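2021-09-04

The Robot Will Be With You Shortly

I have worked for Mastasum for 11 years, which makes me old enough to remember when housekeeping at a hotel meant a cart with a squeaky wheel and a person who knew where to kick it. We clean and reset rooms for other people's hotels. Our biggest contract is the one in Culholm, and that's where management has decided the future will begin.

The future is called Taheri. It is a software package that plans the work of a tidying robot, and before it goes anywhere near a guest's toothbrush it has to practice in rooms that exist only on a computer. So for the past few weeks my job, formerly "shift lead," has included sitting in a former linen closet, looking at pretend bedrooms and telling a program what's wrong with them.

I thought I would hate this. I hate it less than folding fitted sheets.

The rooms come up one after another and you rule on each thing in them. Does it stay, does it move, does it get wiped, does a person have to be called. My employer assumed this would be a quick form to fill out. My employer has never turned over a room on a holiday weekend. Everything a housekeeper knows is in the exceptions, and most of us had never said any of it out loud. You don't move a lamp unless you're dusting under it. You do fix a clock that's wrong, because a guest who misses a flight will remember your hotel forever. A chair that's a little crooked is fine at checkout and a complaint at check-in.

The rooms themselves have a certain style. Whoever decorates them has never had to match a carpet, and I kind of admire that.

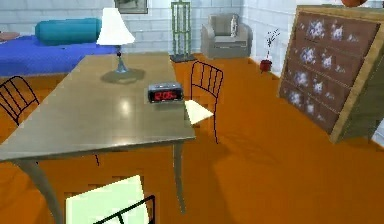
Guests won't care who straightened the chairs as long as somebody did, went the first reply I got when I described all this on the staff message board, and the hours will come out of our checks either way. It was signed Storedcombe, the name of our other site, so I suppose it spoke for the whole building.

I don't have a good answer to that. The official line is that the robot takes the boring parts and we get the "guest-facing moments." I've had guest-facing moments. One of them involved a ferret. A fair number of my coworkers took this job because the boring parts come with a closed door and a radio, and now we're told our real talent is chatting in hallways.

What has changed so far is smaller and stranger. The schedule used to be a sheet of paper you could argue with. Now the software makes it, and it gives me 2 minutes to walk from the laundry to the far wing, a trip I could make in that time if the elevator loved me. I have filed a correction. The correction was received by the software.

On the other hand, my knees are 60 years old, same as the rest of me, and a day in the closet is a day they don't hear about. The younger people on the crew have noticed that too. We now swap closet shifts the way we used to swap Sundays, and a morning in there is worth a full set of bathrooms.

The trial robot is supposed to arrive in December, for one floor only. I've been asked to write down everything I'd check after it leaves a room. The list is at 68 items and I haven't gotten to the shower curtain yet.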